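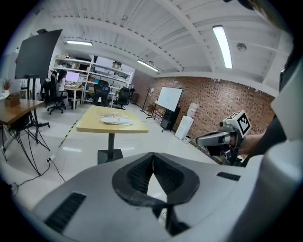

What should a small shop budget for hand-held grippers, beyond the grippers?
About as much again, judging by our visit to Semaan, most of it going on spare fingers, storage and the hours of whoever has to sort the recordings afterward.

We went on 14th September, three of us in one car, with a spreadsheet from August that we were rather proud of. It had a line for grippers and a line for "other." Our host at Semaan read it politely and asked what "other" was. We said cables.

The morning went on watching people work with the hand-held units around a small table with a plate on it. It looks easy. I had a turn and chased the plate for longer than I'd like to report.

Then came the prices. Branton quoted 1,061 dollars a unit and Kesov quoted 2,000, the second with a case and a year of phone support. A set of replacement fingers is 283 from either. Semaan budgets one set per unit per quarter, a figure our spreadsheet had down as zero.

Mesau rents by the week, which suited us until we read page 35 of the terms, on scratches.

Our revised plan is two units from Branton, four sets of fingers and a proper line for labor. The Kesov case was very nice. "Other" is still on the sheet, and it's bigger now.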